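Last updated: 25th April

Section 3. Teaching the two-handed sweep

Read Section 2 first. If you skipped it, the arms will let you know.

1. Switch on both arms at the Plutgate box, left one first. Wait for the green light on each gripper.

2. Load the grip file for hand tools, number 621. The file for mugs will also load, and will hold a brush exactly as firmly as it would hold a mug.

3. Put the brush in the left gripper and the dustpan in the right. Close each one slowly with your fingers on the handle, never between the jaws.

CAUTION: Azlan Yeoh's build has the stop button on the left side of the bench. Know where yours is before step 4.
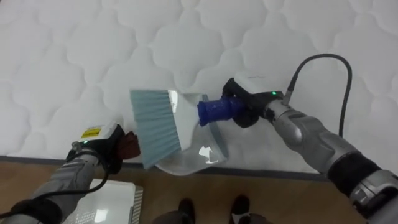
4. Practice on something soft before you move to the floor. A mattress forgives a bad height setting, and a bench top sends you back to Section 2. Bring the lip of the pan down close to the fabric, then lay the bristles flat just in front of it, with the tips overlapping the edge. A quilted cover with raised seams is a harder test than a smooth one, so expect to lower the brush a little between passes.

5. Save the pose under your own name. Two people have already saved theirs as "final."

NOTE: Leave slack in the gripper cables. Vojtěch Dvořáček has the crimping tool and would like a quiet June.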